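Gruteddale Clothing Exchange: Setting Up the Sorting Room

The exchange opens again in December, in the same building on the Palacios side of town. Setup ran over several days, with the longest stretch on Wednesday. Most people who come to the exchange only see the racks and the checkout desk, so this page covers the work behind them: sorting, sizing, hanging and packing away what doesn't go out.

Photos are being added to this page as they come in. Captions and notes are by Hannelore Kuster. Lukian Bondarchuk kept the list of what went where. If you find a mistake in the notes, tell either of us and we'll fix it.

The intake door

Donations come in by the side door, which opens onto the parking lot. Bags are set down on the left and boxes on the right. Please don't leave anything outside after 6 in the evening. Last year we lost two bags of sweaters to rain.

Every bag is opened the day it arrives. Anything damp goes straight to the laundry room and gets its own tag. The tag says what day the bag came in and who opened it.

First sort

The first sort is into adult, children's, coats and shoes. We used to sort by season as well, but it took up too much floor and people disagreed about what counted as a fall jacket. Seasons are now dealt with at the rack.

Stained and torn items go into the rag bin. Missing buttons are fine. There is a jar of spares on the windowsill, and Lukian will sew on anything with four holes.

Sizing

Labels can't be trusted across brands, so we measure pants at the waist and write the number on a paper tag. Shirts and dresses keep the size on the label unless it has been cut out. In that case hold it up against one of the three sample shirts on the hook by the door and go with the closest.

Children's clothes are tagged by age. Baby clothes are folded and bundled by size with string, and they don't get hung at all.

Hanging

We own 325 hangers at last count, and in past years they were kept in trash bags in the closet. Wire ones tangled with plastic ones and it took two people to get a bag apart. The wire hangers went to the dry cleaner on Usard Street, who was glad to have them back. Everything that stayed is plastic or wood.

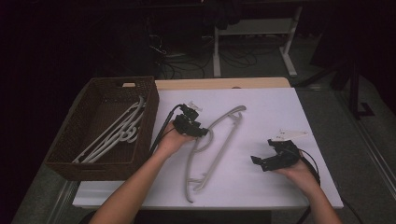
Hangers are sorted before any clothes come near them. Cracked ones and ones with loose hooks are thrown out, and the rest are put together by type so that a whole rack can be filled from one batch. Wooden hangers are saved for coats, since the heavier ones will bend a thin plastic bar. The white plastic ones are stacked in the brown wicker basket at the end of the table, with the hooks and bars lying over one another, and a gray one like the one on the paper belongs with a different batch. Baskets work better than bags for this. You can see what you have, and the cutout in the rim makes a decent handle.

When you fill a rack, all hooks face the wall. Pants are folded over the bar and skirts are hung by their loops. Knitted things stay on the shelves, where they keep their shape. Leave a hand's width at the end of each rail so that people can push things along.

The racks

The racks came from Devberg, secondhand, and two of them have a wheel that sticks. Those two stand against the back wall and shouldn't be moved once they are loaded. The others can be rolled, with one person at each end.

The order is the same as last year: coats nearest the door, then men's, women's and children's. Size dividers are cut from cereal boxes. Ten are still missing, mostly in the larger sizes, and anyone with scissors and a spare half hour is welcome to make some.

Shoes

Shoes are tied together by the laces, or with a rubber band if they have none. Single shoes are kept for one week on the shelf over the heater and then go. Boots stand on newspaper under the coats.

Packing away

Whatever is left after the exchange is boxed by type, and each box is marked on the short side so it can be read on the shelf. Summer clothes that come in now go directly to this stage. Last season we handled 3,000 items from start to finish, and the shelves in the back closet were full by the end of it. We'd like to send more on and store less this time.

Empty hangers go back in with their own kind at closing. If you're working checkout, take the hanger out of the garment before it is bagged, unless the person asks to keep it. We can spare the wooden ones less than the plastic.

Still needed

Cardboard boxes with lids, medium size. Safety pins. Wooden hangers in good condition. A full-length mirror for the corner by the changing curtain, as the old one has come off its backing.

Things we can't take this year: pillows, suitcases, ski boots, and wire hangers of any kind.

To help with sorting, come to the side door any time after 10 in the morning on a setup day and ask for Hannelore. Bring a pair of work gloves if you plan to move racks. Coffee is in the back, and the parking spaces along the fence are free to use.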